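Keeping a Family Cookbook Alive (Or, How I Finally Learned to Read Handwriting)

I have been meaning to write this post since June, when I drove up to Vemosden to help clear out my great-aunt's kitchen and came home with a shoebox of recipe cards on the passenger seat. I buckled it in. There was a curve on the way home that I didn't trust.

The cards go back a long way, and they are in several hands, and for the first couple of evenings I mostly sat at the table with a cup of tea and squinted. Letters are funny things when you look at them one or two at a time.

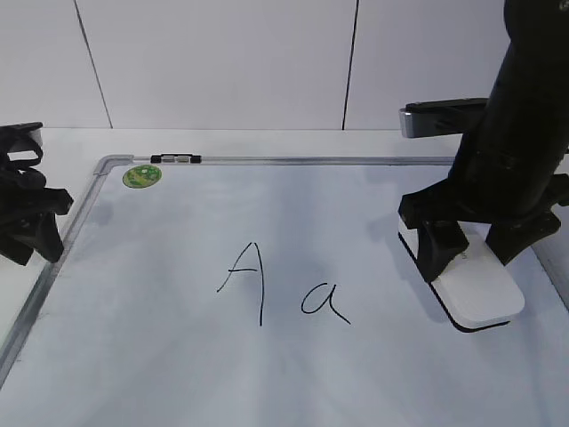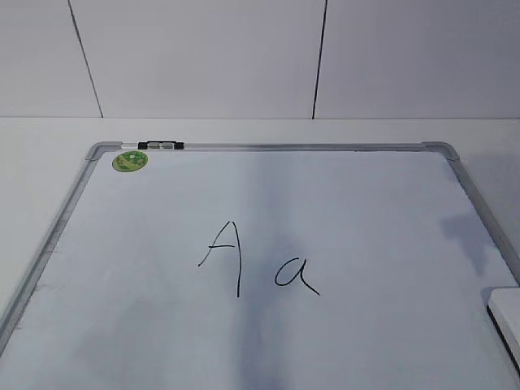

Two letters, black marker, whiteboard.

I had always thought of myself as a person who could read anything. I read my doctor's notes. I read my own grocery lists, which my sister says look like a seismograph. But my great-aunt's mother made her capital T and her capital F so nearly alike that for two whole days I believed our family had a recipe for "Fea Cake." I even looked it up! I thought maybe it was a regional thing, some old root or berry people used to bake with. It was tea cake. It has raisins in it, and you pour the tea over them the night before.

Once I had that one, though, the rest of her cards started to open up. I learned that she crossed her sevens and never crossed her t's if they came at the end of a word. She wrote "but." for butter and "b." for bake, and sometimes the other way around if she was in a hurry, so you have to go by what makes sense. You can't butter for 19 minutes. (You can, I suppose, but I don't know what you'd have at the end of it.)

My great-aunt herself was much easier. She had a round, upright schoolgirl hand her whole life and used a blue ballpoint, and she dated nothing. What she did do was argue with the cards. Her mother would write "sugar, 2 cups" and underneath, in blue, there would be "too much" and then, lower down and in a slightly shakier blue, "no, Mama was right." I found three or four of those and had to get up and walk around the yard for a while after the last one.

Then there is a third hand, and I still don't know whose it is. It leans hard to the left, and whoever it was pressed so firmly that you can feel the words on the back of the card. This person only gave us pickles. Nine cards, all pickles, and one of them is for pickled pears, which I made last month and ate most of by myself standing at the counter. If any cousins are reading this and recognize a left-leaning pickle maker, please write to me. My best guess is a neighbor from the Herath Road house, but my mother says no, that neighbor couldn't stand vinegar, and they have both been wrong about things before.

I should say something about how I've been going about it, as a few of you asked after I mentioned the box last time. I am not an organized person, and I didn't begin with a plan. I started by typing the cards up in whatever order they came out of the box, and I regretted it by the weekend, because I had typed the same gingerbread up twice and they weren't quite the same gingerbread. So now I lay them out on the dining table first, sorted by hand and then by what sort of food it is, and I don't type anything until I've read the whole pile for that person. It's slower, but by the fifth or sixth card you have somebody's habits in your head and you stop fighting them. I read them out loud too. I couldn't tell you why that works, but a word I have stared at for ten minutes will sometimes just come out of my mouth when I stop looking at it so hard.

I also keep the mistakes. I went back and forth on this. My first thought was to tidy everything, fix the spelling, put the ingredients in the order you use them, and give oven temperatures where the card only says "a good oven." And then I typed one up that way and it was a perfectly nice recipe that could have come off the side of a flour bag. It didn't sound like anybody. So I put it back to how she had it, "vinella" and all, and I've been adding my own notes underneath in a different color, the same way my great-aunt did. I like to think somebody will come along after me and write "too much" under those.

The typing is happening on my old laptop, and the printing will be done at Huvel, the little copy place next to the post office, where they do a spiral binding with a clear cover that can be wiped down. I looked at having proper hardcovers made and the price about knocked me over. Besides, a cookbook that can't lie flat next to the stove is no use to me. I've asked them for 19 copies, which covers the cousins and leaves a few over for people who marry in.

The cards themselves I've put in sleeves, in a binder, with the exception of one. That one is the tea cake, and it's so soft and brown with use that I was afraid the sleeve would take the corner off, so it's in an envelope by itself in the drawer with the good napkins. It has a thumbprint on it in what I'm fairly sure is molasses.

I've got five sections done, which are cakes, breads, pickles, soups, and a section my great-aunt labeled "Company" that is mostly things in gelatin. Still to come are the candies, and I am nervous about the candies – every one of them says to cook it "until it looks right." I burned one batch of the walnut kind already and the pan is soaking as I write this. My mother is coming over tomorrow afternoon and says she remembers what right looks like, or at least what it smelled like, so we are going to give it another try with the windows open.

If you have a box like this in a closet somewhere, I hope you'll get it down and read a few. And if you've ever made the Company salad with the shredded carrots and the lime gelatin, I would love to know whether it is supposed to have the onion in it. The card says onion. It's underlined. I keep hoping I've misread it.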